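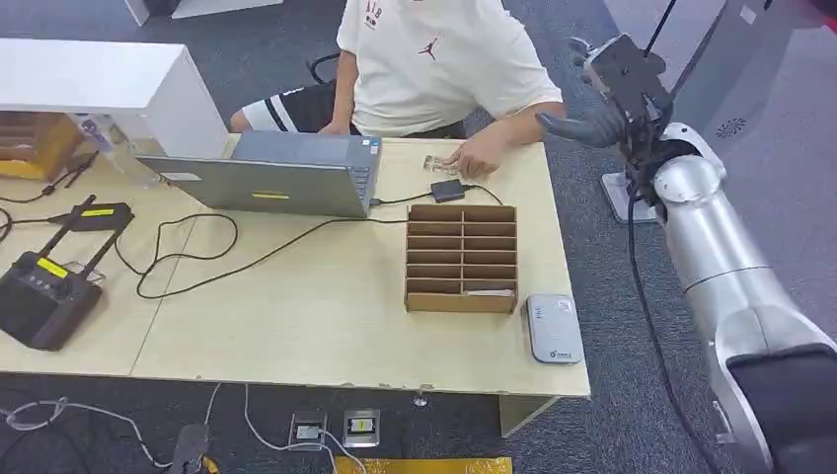

The Cesier Desk Oil - 250 ml tin

Stock: in stock, posted from our workshop in Zalcombe

I've been selling this oil for a good while now and I still get the same emails every week, so I've finally sat down and rewritten the page properly. If you only want to know whether it'll work on your desk: if the top is bare, oiled or waxed wood, yes, with a bit of prep. If it's varnished or lacquered, no, please keep your money. Everything else is further down.

What it is

Cesier is a plant-based hardwax oil, meaning a mix of drying oils and natural waxes. It soaks in a little and leaves a thin, dull sheen on top, so the desk still feels like wood when you lean on it. I started using it on the desks I make, got asked for the leftovers, and ended up buying it in by the drum and filling tins. It smells faintly of oranges for the first day or so. My neighbour in the next unit says it smells of old cricket bats, and I can't really argue with her.

I sell it in two finishes:

Clear matt - warms the colour up slightly, as any oil does. Pale woods go a touch more honey.
Pale matt - has a little white pigment in it to hold that warmth back. This is the one to go for if you've got ash, birch or maple and you love it just as it is.

Pale outsells clear by miles. If you can't decide, order the sample sachets first (they're in the drop-down at the top) and try both underneath the desk where it won't show. Do try them on your own desk, though, and not on a bit of scrap from the shed. Old wood and new wood drink it up quite differently.

How far does a tin go?

Two coats on an ordinary desk top, with a decent bit left over for touching up. If your desk is one of those great long things that runs the length of the wall, or it seats two people side by side, get a second tin and you'll have enough to do the edges and the underside as well. I do like people to oil the underside! A top that's sealed on one face and thirsty on the other can start to cup when the heating goes on in the autumn, and then I get a sad email.

Putting it on

Clear the desk completely. I know it's a pain unplugging everything, but going round a monitor stand with a rag leaves a mark that you'll see for ever.

Sand lightly with 180 grit, along the grain, then vacuum and wipe it down with a barely damp cloth. Let it dry.

Stir the tin for a full minute. Don't shake it, you'll get bubbles. With the pale finish the pigment sits at the bottom like the fruit in a yoghurt, so really dig down.

Put on less than you think you need. A tablespoon or so at a time, worked in with a lint-free cloth or the white pad that comes with the kit. Leave it ten minutes, then buff off everything that hasn't gone in. If it feels sticky after buffing, you've left too much on.

Leave it overnight with a window open and do the second coat the next day.

You can put light things back after 24 hours. Keep laptops, lamps, plant pots and anything with rubber feet off it for a week if you possibly can. Rubber feet are the worst culprits for marking a fresh finish, and a warm laptop parked in the same place all day comes a close second.

One serious bit - oily rags can heat up and catch fire by themselves when they're scrunched in a bin. Lay them flat outside to dry, or soak them in water before you throw them away. Please don't skip this.

What it stands up to

Once it's cured (give it a fortnight) it shrugs off tea, coffee, water rings, sweaty forearms and most felt tips. Forearms are what do for most desks, by the way. You get that grey shiny patch along the front edge where your wrists go, and on bare wood it's a devil to shift. With a coat of oil on, it mostly wipes away with a drop of washing-up liquid.

It won't stand up to nail varnish remover, hair dye, bleach or a mug straight out of the microwave. It also won't stop dents. Nothing you can rub on with a cloth will.

Fixing a patch

My favourite thing about oil! If you get a scratch or a ring, you sand just that bit, rub in a dab of oil, buff it and walk away. No stripping the whole top. I have one desk here that's been patched so often it must be mostly patches by now, and customers still stroke it when they come in.

How it compares with the others I stock

Moltura Wax Paste is softer and shinier and lovely on a sideboard, but it needs doing again every few months on a desk that gets used. Briem Hard Oil is tougher than Cesier and dries faster, so if you've got children doing homework and crafts at the same table, have a look at that one. It's dearer, it smells stronger and it's less forgiving if you're slow with the buffing. For one grown-up and a keyboard, I'd stick with Cesier.

The kit

For a bit more you can have the tin with two white pads, a sheet each of 180 and 240 grit, and a pair of gloves that will fit most hands (mine are small and they flap). You don't need the kit if you've got old cotton T-shirts lying about.

Reviews

There are 823 of them now, which I find slightly mad. The grumbles are nearly all about drying time in winter, and fair enough. Below 12 degrees it takes ages, so wait for a warm spell or put the heating on.

Postage and returns

Orders in before 2 pm go out the same day. It has to travel by road, so I can't send it by air or to the Channel Islands, sorry. Unopened tins can come back within 3 weeks. Opened ones can't, but if it's gone wrong do email me with a photo before you start sanding it all off - it can usually be rescued.

Keeps for two years unopened. Once opened, push the lid down hard and store it somewhere frost-free.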